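홈 | 공방 소개 | 갤러리 | 클래스 | 문의

브리마드(Brimard) 그릇방 - 색 있는 상차림 갤러리

7월 / 글 보흐다나 흘라둔

여름 상차림 정리해서 올려요. 급하게 쓰는 거라 두서없음. 연하늘 머그, 라벤더 접시, 그리고 주황 크림 줄무늬 소품. 이번 달은 이 색 조합으로 감.
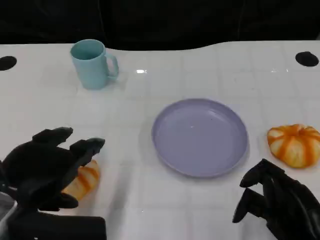 아우두르 햘테스테드 님은 라벤더 접시에는 흰 음식만 올려야 하는 줄 알고 일년 내내 두부랑 배만 담으셨다고, 그러다 당근 라페를 한번 올려보고 생각이 싹 바뀌었다고 하셨어요. 보라 기운 도는 그릇은 안 사겠다던 마음도 그때 접으셨다고.

맞아요 당근. 단호박도 좋고 살구도 좋고. 연보라 옆에 주황 오면 둘 다 살아남. 다만 빨간 소스는 좀... 제 취향엔 탁해 보여요. 토마토는 흰 접시로 보내주세요.

머그 얘기 조금.
겉은 옅은 하늘색, 무광. 안쪽은 더 짙은 파랑. 입구 쪽이 살짝 넓은 모양이라 우유 넣은 음료 담으면 안쪽 색이랑 대비가 예쁩니다. 블랙커피는 안쪽 파랑이 묻혀버려서 저는 잘 안 마셔요 이 컵으론. 보리차는 괜찮음. 미숫가루 강추.

접시.
테두리 올라온 얕은 둥근 접시. 국물 자작한 건 안 되고 빵, 과일, 나물 정도. 빈 채로 놔둬도 상이 덜 심심해서 좋아하는 물건이에요. 라벤더는 조명 따라 회색으로 돌기도 하니 집 식탁 등 밑에서 꼭 한번 보시고 고르세요. 노란 전구 쓰시는 댁은 특히요.

줄무늬 소품.
호박 같기도 하고 빵 같기도 한 그것. 주황이랑 크림색이 번갈아 들어가요. 가을 물건 아니냐는 말 많이 듣는데 저는 한여름에도 꺼내놔요. 색 차가운 그릇만 늘어놓으면 상이 좀 서늘하거든요. 동그란 거 하나면 됩니다. 꽃병까지 같이 놓으면 과해요. 꽃 놓는 날은 소품 빼기.

흰 상판에 놓을 때.
바탕이 희면 그릇 색은 제일 정직하게 보이는데 반짝이는 상판은 불빛이 점점이 비쳐요. 저녁엔 천장 등 끄고 옆에서 스탠드 하나만 켜는 쪽이 눈이 편함. 러너는 깔아도 되고 안 깔아도 되고. 깔거면 아이보리나 아주 연한 회색 리넨으로. 무늬 있는 건 소품이랑 싸웁니다.

간격.
초보분들이 제일 많이 물으시는 거. 컵이랑 접시를 너무 붙이지 마세요. 저희 클래스에서는 한 뼘 띄우고 시작해요. 손님 오시는 날엔 조금 더. 줄 딱 맞춰 놓는 것보다 살짝 어긋나게 두는 게 제 눈엔 낫더라구요. 리즈완 위크라마싱헤 님은 끝까지 자로 재서 놓으심. 그것도 나름 멋있었음.

사이 색 고르기.
하늘, 라벤더, 주황. 여기에 하나 더 넣고 싶다면 연한 버터색. 초록은 채소가 알아서 해줍니다. 검정 수저는 상이 꽉 조여 보이고 나무 수저는 순해져요. 은색은 무난한데 반짝이는 상판 위에선 좀 번잡. 냅킨은 크림색 무지로 충분해요. 접어서 접시 왼쪽에.

트르크몬트(Trirkmont) 매장에서 물어보신 것들 모아서 답.

- 머그 큰 사이즈는요? 아직 계획 없어요. 지금 크기가 손에 맞아서.
- 접시 낱장 되나요? 됩니다. 4장 세트로 하시면 상자 같이 드려요.
- 식기세척기는? 무광 그릇은 손 설거지 권해요. 거친 수세미 쓰시면 자국 남음. 부드러운 스폰지로.
- 찻물 들었을 때는 베이킹소다 푼 미지근한 물에 담가두세요. 90분이면 넉넉. 그래도 남으면 한번 더.
- 포개서 보관해도 되나요? 접시는 사이에 키친타월 한장씩. 머그는 포개지 마세요 제발.

탈루크데르(Talukder) 리넨 입고는 조금 밀렸습니다. 크림색 냅킨 12장 묶음 먼저 들어오고 러너는 그다음. 예약하신 지아후이 쉬 님께는 따로 연락드릴게요. 기다려주셔서 감사해요.

여름 상차림 클래스는 오후 5시 시작. 편한 옷으로 오시고 집에서 쓰는 컵 하나만 가져오세요. 그 컵에 맞춰서 접시 색 골라보는 시간이 제일 길어요. 보통 그 시간에 말도 제일 많아지고요. 간식 있음. 주차는 건물 뒤편, 자리 몇 칸 안 되니까 가능하면 버스로요.

다음 갤러리는 니르카(Nirka) 유리잔. 색은 아직 고민중인데 물빛 나는 걸로 갈 듯. 보고 싶은 조합 있으면 문의란에 남겨주세요. 답이 좀 늦을수 있어요.

문의: 상단 메뉴 '문의' 이용 | © 브리마드 그릇방. 무단 전재 금지 | 맨 위로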